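How to Ask Your Employer for a Proper Redundancy Calculation

Updated August 26, 2024

When a company closes a department, the employees usually receive a letter with one number on it. The number is the severance payment, and many people sign on the same day. I worked in payroll for a long time, first at Qudah and later at a smaller company in Sunilton, and I have seen many of these letters with mistakes inside. Most mistakes were not made on purpose. Somebody used an old salary, or forgot a period of part-time work, or counted the start date from the wrong contract.

In this guide I explain how you can check the number yourself and how to ask for a written calculation. You do not need to know accounting. You need your papers, a calculator and one quiet evening.

Step 1. Collect your papers before you answer

Do not sign anything yet. Find your first contract, every change letter after it, your last pay slips, and the severance plan if your company has one. The plan is often in the staff handbook under a name like "separation benefits." If you can't find it, write to the personnel office and ask for the version which was valid on the day of your notice. The version is important. At Qudah the plan was changed in March, and people who got their notice before the change had the right to the older and better formula.

Save copies at home. After your last day you will probably lose access to your work e-mail and the internal pages.

Step 2. Find your real start date

The letter will show a date of employment. Compare it with your first contract. If your company was bought by another one, the new owner sometimes writes the date of the purchase instead of the date when you began. Read the transfer letter slowly and look for the words "continuous service." If they are there, your earlier years should normally be counted.

Check also how the plan treats an incomplete year. Some plans count only full years, others count each month. If your plan counts months, a wrong start date will cost you money even when it is only a small mistake.

Step 3. Check what is meant by "pay"

This is the place where I found the most errors. A plan can use base pay, average pay, or base pay with fixed allowances. Write down the exact words from the plan, and beside them write the amount the company has used.

My former colleague Ntombi Oosthuizen was let go when the Estemura office was closed. Her letter used her base pay, but the plan said "base pay and regular shift allowance." The difference was 29 dollars for each week in the formula. She had worked there for many years, so in the end it was a good sum.

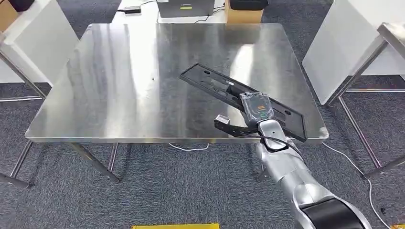 If you had a raise shortly before the notice, look at which salary was used. The system where the letters are prepared may be loaded one time at the beginning of the project and not again.

Step 4. Do the calculation on one page

Write it in a simple form, one line under another:

Start date and end date
Completed years (or months) of service
Weekly pay as the plan defines it
Number of weeks paid for each year
Total before tax
Unused vacation, as a separate line
Notice pay, as a separate line

Keep vacation and notice pay apart from the severance. In some letters they are put together, and then the total looks generous. One letter I checked had a total of 3,000 dollars, and 338 of it was vacation money which the person had earned already.

Step 5. Write to the personnel office

Keep the letter short and polite. You can use this text and change it:

"Thank you for your letter about my severance payment. Before I sign, I would like to receive the full calculation in writing, with my start date, the weekly pay used, the number of weeks, and the section of the plan that applies. My own calculation gives a different result and I attach it. Please confirm that the deadline for my signature is moved until I have your answer."

The last sentence matters, so please don't delete it. If the company does not confirm a new deadline, the old one is still running, and you should call them.

Step 6. If the answer is no

Ask which line of your page they disagree with. A discussion about one line is much easier than a discussion about the total. If you still don't agree, take your page to an employment lawyer or a legal aid office. In Skodcombe, where I live now, the legal aid office gives a first meeting of 2 hours without a fee, but you must bring all the papers printed.

Rules on severance are different from one place to another, and in some places there is no duty to pay it unless a plan or contract says so. Check your local rules before you send the letter in Step 5.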